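Friday, Hatgate bench. Soft pack first, then bottle. Finger current limit back to 3, it was creeping at 5 – Bamby build still has the old value, must fix.

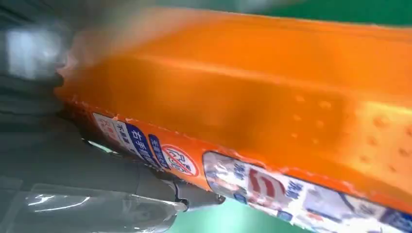 Wrist cam exposure wants locking, blurs as soon as anything moves. Log stopped at 1,347 lines, no idea why. Howlader driver agian?
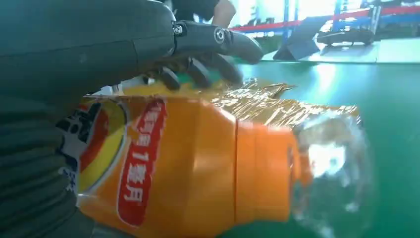

Thumb offset still out a touch. Re-zero before next run, and order spare joint screws from Sident. Kettle trips the bench socket – use the other one.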